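Stallerside Releases Remote-Control Demonstration Set for Tabletop Robot Handling

DITTHORPE, February 2026 — Stallerside, a developer of training software for robot arms, today announced the release of the Bondlow Demonstration Set, a collection of 453 recorded demonstrations in which human operators guide a simulated robot arm through everyday tabletop handling tasks by remote control. The set is available now to universities, training colleges and manufacturers under a no-fee research license.

The release follows a period of joint work between Stallerside and Szulc, which supplied the hand controllers and the motion-smoothing software used by the operators. All recording was carried out at the Stallerside office in Ditthorpe, where operators worked at desk stations and controlled the arm inside a rendered workspace.

Teaching a robot by demonstration allows a person who knows a task to show it directly, without writing a program for each movement. The operator moves a hand controller, the arm follows, and the full motion is saved together with camera views and the position of every joint. A learning system can then be trained on these records and tested on new arrangements of the same objects.

The Bondlow Demonstration Set covers 78 objects of differing shape and size. Stallerside selected the objects to include items that are difficult to grasp by rule, among them sculpted figures with thin limbs, flat books and small signs on narrow poles. Objects were placed close together in many of the recordings, so that operators had to choose an approach that would avoid neighboring items.

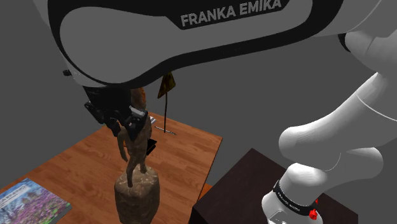

Each demonstration is divided into 3 stages: approach, grasp and placement. Operators marked the start of each stage with a button on the controller, and a reviewer checked the marks before the recording was accepted. Attempts in which the operator lost hold of an object and recovered it have been kept and labeled separately. Stallerside expects these recordings to be of particular use to teams studying how a robot should respond when a grasp begins to slip.

"A skilled operator makes dozens of small corrections on the way to an object, and most of them are never written down anywhere," Stallerside said in a statement. "We have recorded those corrections at full detail and have left them as they were made. Research teams may smooth or shorten the motions if their methods require it, but the original record will be there for comparison."

Szulc adapted its controllers for the project in response to comments from the first group of operators, who reported that wrist rotation was hard to judge when the gripper blocked the view of the object. The revised software allows the operator to change the viewing angle without releasing control of the arm. It also slows the arm automatically as the fingers near a surface. Both features are included in the version of the control software supplied with the set.

"Operators told us that they wanted to keep their attention on the object and not on the controller," Szulc said in a statement. "The changes made for this project will be carried into our standard product."

A recording guide is included with the release. It sets out the practice sessions given to new operators, the rules for accepting or rejecting an attempt, and the layout of the data files. Organizations that wish to add their own demonstrations may follow the guide and submit them to Stallerside for review. Accepted contributions will be added to a later edition, which is planned for November — a list of the tasks most in need of further recordings is provided in the guide.

Stallerside will also offer remote training sessions for instructors at licensed institutions. Each session lasts up to 3 hours and covers controller setup, basic arm movement and stage marking. Places are limited and will be assigned in order of application.

Requests for access to the Bondlow Demonstration Set should be made through the research section of the Stallerside website. Applicants are asked to give the name of their institution and a short statement of intended use.

About Stallerside
Stallerside develops software for recording, reviewing and replaying human demonstrations for robot arms. The company is based in Ditthorpe.

About Szulc
Szulc designs hand controllers and control software for remote operation of industrial and research equipment.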